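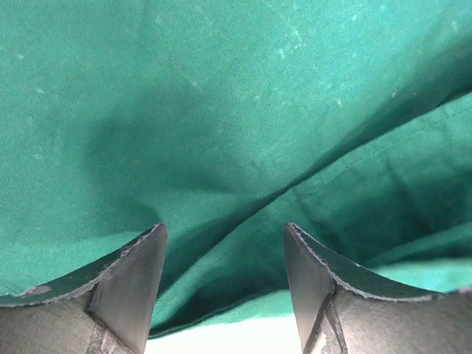
Gilang Ong thinks the written rule should come before any more recording gets done, and I half agree, which is why I'm posting this instead of just picking something.

We run a small cloth handling setup. One arm, two-finger gripper, wrist camera. The job is picking up cotton work garments by the hem and laying them flat on a white table for folding. We have 3706 recorded pick attempts so far, and the target we were given is 4000. Three of us operate the arm and two of us label.

The trouble is that we don't agree on what a good pick is. One operator closes as soon as the fabric is between the fingers. Another backs out and comes in again until the stitching line is in view. The labelers mark both as good if the garment comes up. When I went back through one batch I found 13 attempts where the two labelers had given different answers for the same pick, and neither of them was being careless. Our instructions say "grasp the hem securely" and that's the whole rule.

Is there a standard for this sort of thing that I can point to? If there isn't, what do people write down? I'm also unsure about finger wear. The fingers have lost finish along the edges and our sheet says nothing about when to change them.

Posted by Hazem Shehata
Wednesday, March 27, 2024
Tags: cloth handling, labeling, grippers, work instructions

Kálmán Deák

I don't know of a standard that tells you how to pick up a hem. The safety standards for industrial robots are about people and guarding and stopping the machine. You should be following those anyway, but they won't settle an argument between two labelers. You have to write your own, and it can fit on one page.

What worked for us on the Ginting line, where we handled aprons and kitchen linens:

Write the pick and the label as separate rules. The operator's rule says how to approach and when to close. The labeler's rule says what has to be true in the recording for it to count. If you write one rule for both, the operators start guessing at the label and the labelers start grading the operators.

For the operator, name the last thing that must be visible before closing. With hems we used the stitching. If the stitch line can be seen in the wrist view and it passes between or just above the fingers, close. If it can't be seen, back off and come in again, up to 3 times. After that, stop and record it as a failed approach. Do not delete it. We lost a lot of useful material early on because people tidied up after themselves.

For the labeler, use more than two labels. Ours were:

Hem only
Hem plus a second layer
Body fabric, no hem
Missed
Can't tell

The second one was the big one for us. A garment lying in a heap has folds running next to the hem, and when you close on it you often take a layer from behind. It still comes up. It looks like a success and then it won't lay flat. If your labelers only answer "did it come up," all of those are hidden in your good pile.

"Can't tell" has to be allowed, and nobody should get a talking-to for using it. Deep folds in dark cloth go nearly black next to the seam, and a labeler who is forced to choose will make something up. We sent every one of those to a second person, and if the second person couldn't tell either, it stayed that way.

On your existing recordings, don't relabel all of them at once. Do the batch where you found the disagreements, using the new page, with both labelers working separately. Fix the page where they still disagree. Then do the rest. I would stop recording until that's finished, so Gilang is right in my view.

Izzati Sitompul

Agree with most of that. A few things on the camera and the fingers.

Lock your exposure and write the setting on the sheet. A white table under green or navy cloth is a bad combination if the camera is choosing for itself. The table goes to plain white with nothing in it, and the setting moves around depending on how much table is showing, so the same cloth looks different from one attempt to the next. A matte gray mat would be better than white if you are able to change it. If you do change it, write down the attempt number where you changed it. Don't mix the two without a note.

Fingers: scuffed finish on the outside edges doesn't bother me much. I care about the inner faces and the tips. Our rule at Juveo was a check at the start of each shift with the power off and the arm locked out:

Wipe both inner faces with a dry lint-free cloth.
Run a scrap of thin nylon stocking along each edge and over the tip. If it catches, the finger comes off.
Close the fingers on a strip of paper and pull. It should drag evenly from both sides.
Write your initials and the result.

Change fingers in pairs, never one at a time. A new one against a worn one doesn't close evenly, and you'll spend a week thinking the problem is in the cloth.

Also log the garment. Fabric, color, and how many times it has been used. A twill that has been picked up a few hundred times is softer than it was in the first batch and it folds differently. We retired ours on a fixed count. I won't give you our number because it was for a different fabric, but have one.

I disagree with Kálmán on stopping completely. If there is a deadline on the 4000, keep one operator going under the new rule and mark those attempts with the version of the sheet. The version number should be in the record itself. We kept ours in a separate spreadsheet and by September the two didn't match.

Hakim Pelupessy

just use bigger fingers with rubber pads, we got some from Lerelon and never had a problem with hems. not sure you need all this paperwork for picking up a shirt

Hazem Shehata

Thanks. Pads were tried before I joined and they dragged the cloth on the way in, so the plain ones are staying for now.

I've drafted the page with Kálmán's five labels and put the stitch line rule at the top. The stocking test goes on the shift sheet. Recording is paused until both labelers have been through the bad batch again. Izzati, is your paper strip ordinary printer paper, or something thinner?

Izzati Sitompul

Printer paper. Cut it to the width of the finger.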